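Chores, and who does them

Aug 6, 2025 | Filed under: Home Diary | 4 min read

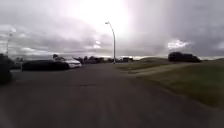 Gray skies over the pavement, with the sun pushing through.

I drove over to Lornden this morning to see the Prelleo folding machine, which I've been curious about since November (I do hate folding!). It did 18 towels very nicely, bless it, and then met a fitted sheet and simply gave up. Well, so do I most weeks. The shop fellow said the next model will manage sheets and even shirts, and maybe it will, but I still came home and did my own basket at the kitchen table with the radio on. I'd happily let a machine have the dishes and the bathroom floor someday, only I don't think we're there yet, and at $445 I can wait. Must remember to buy clothespins.

5 comments | 18 shares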